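# Cambiar el procesador de una torre Dell de oficina: ¿pasta, orden y presión?

**Ornella Dal Bello**

Hola. Tengo una torre Dell negra que compré de segunda mano y quiero cambiarle el procesador por otro igual de zócalo, algo más rápido. Ya he cambiado memoria y discos otras veces, pero nunca una CPU. El vendedor (Driltness) me confirmó que la placa lo admite con la última BIOS, y la actualicé en julio sin problemas.

Mis dudas son estas:

- ¿Hay que sacar la fuente para trabajar cómodo o basta con tumbar la caja?
- La palanca del zócalo va muy dura. ¿Es normal?
- ¿Cuánta pasta pongo? Tengo una jeringa Plineck sin abrir.
- ¿Desconecto los cables de los discos?

No tengo prisa, prefiero hacerlo bien a la primera.

---

**Concetta Pace**

No saques la fuente. Tumba la torre con el lateral abierto hacia arriba y tendrás sitio. Los cables de los discos los puedes dejar donde están, solo apártalos si cruzan por encima de la placa.

El orden que sigo yo:

1. Apagar, quitar el cable de corriente y pulsar el botón de encendido unos segundos.
2. Soltar el disipador en cruz, un poco cada tornillo. Si está pegado, gíralo suavemente antes de levantarlo.
3. Limpiar la pasta vieja con alcohol isopropílico y un paño sin pelusa.
4. Bajar la palanca, sacarla de su gancho y levantar el marco metálico.
5. Coger el procesador viejo por los bordes y subirlo en vertical.

Con el marco levantado, los pines del zócalo quedan al aire y es el momento delicado – ni dedos, ni paño, ni aire comprimido de cerca. Ten el procesador nuevo a mano y no dejes el zócalo abierto mientras buscas cosas.

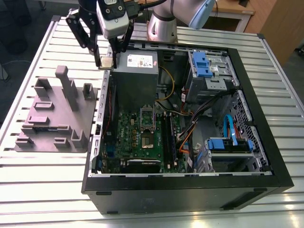

Busca las muescas de los lados y el triangulito de la esquina, y haz que coincidan con el zócalo. El chip se posa plano, sin apretar. Si baila o queda inclinado, levántalo y vuelve a empezar. Después cierras el marco y bajas la palanca. Ahí sí notarás resistencia, y es normal que cueste.

De pasta, una gota como un guisante pequeño en el centro.

---

**wirley_14**

Yo lo hice en un equipo parecido y arrancó a la primera. Puse pasta de más y se salió por los lados, lo limpié y ya está. Compra una pulsera antiestática, son baratas.

---

**Ornella Dal Bello**

Gracias a las dos respuestas. Me queda una cosa – ¿vuelvo a conectar el ventilador antes de atornillar el disipador o después? El cable es bastante corto.

---

**Concetta Pace**

Después, si llegas con los dedos. Si no, antes, pero no enciendas hasta que el disipador esté bien atornillado.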